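What I learned cleaning out the liquor cabinet

12/3/24

14 comments

Quick one tonight because I have to be up early. My aunt moved out of her place in Civdale and I got the liquor cabinet. Not the furniture, the contents. Two boxes, mostly wrapped in newspaper, one bottle wrapped in a dish towel I remember from being a kid.

16 bottles all together. Over half of them opened. Some opened a long time ago, going by the dust on the shoulders.

So. What do you do with old opened liquor. I went in thinking it all keeps forever, that's what my dad always said. He's right about some of it.

The plain stuff was fine. Whiskey, a rum, a gin with no label left on the back. Poured a little of each and they tasted like what they were. The whiskey was down to the last couple inches and it was kind of flat, less smell to it, a little cardboard. Drinkable in a highball. I wouldn't sit down with it. All that air in the bottle for years, you lose something. If you've got one that's getting low, either finish it or move it to a smaller bottle. I use the little square ones with the rubber stoppers, they're cheap.

The vermouth was a crime. Two bottles, both opened, both stored warm next to the stove side of the kitchen. One was the color of tea and it's supposed to be the white kind. Vermouth is wine, people. It goes in the fridge the day you open it and you've got a month or two. I've said this on here before and I'll say it again in February when everybody is doing their winter cocktails.

Cream liqueur - did not taste, did not even smell it up close. Tipped it and it moved in one piece. Out.

Then the sweet ones, which I was most curious about. There was an orange one with sugar crusted all around the neck so hard the cap wouldnt turn. Ran it under hot water a few minutes and it gave. Tasted great! Maybe a bit darker than a fresh one. A coffee liqueur was ok too, thick, needs a shake. The herbal one, no idea what it was called, label was gone, tasted like a cough drop and a pine tree. Keeping it.

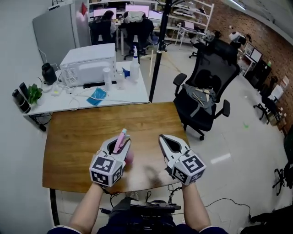

Wendell Abernathy wrote in after my last post to say I'm too soft on the sweet stuff, that he's had fruit liqueurs go brown and jammy on him inside of a year, and anything under 16 percent should be treated like vermouth and nothing else. Fair. He also says he writes the opening date on a strip of tape on the bottom of every bottle, and that he has thrown out far less since he started.

I'm stealing the tape thing. Did it tonight on everything that made the cut. Used painters tape because it comes off clean if you ever want to give the bottle away.

On the percent thing, I think the sugar helps, and how much fruit is in there matters. The orange one is a lot stronger than what he's talking about so of course it lasted. The low proof peach one from the same box was exactly like he says. Brown. Jammy. Poured it on the drain and ran the water.

Corks were the other problem. Three of them crumbled, one went down into a brandy I really wanted to save. Strained it through a coffee filter, which took forever, then again into a clean jar. Little bit of cork taste maybe. Could be in my head. Also found out the brandy had been stored on its side, and you don't do that with spirits, the alcohol eats at the cork. Stand them up. Wine lies down, liquor stands up.

One bottle I haven't opened. It's a Quintanilla, sealed, wax over the top, the level down a bit in the neck. My aunt thinks it was a wedding present and never got touched. Somebody at the shop on Sullell Street offered me $50 without really looking at it, so now I'm suspicious it's worth more. Or he was just being nice. Going to sit on it for now. If any of you know the brand drop me a line, the label has a rooster and a river and I can't find the thing anywhere online.

Final count - 10 kept, the rest down the sink or in the recyling. Kitchen smelled like a fruitcake until I got the window open.

Next post should be the cherry soak I keep promising. Need to buy the cherries first.

Share 2 | 14 comments

Contact | Copyright, all rights reserved | Back to top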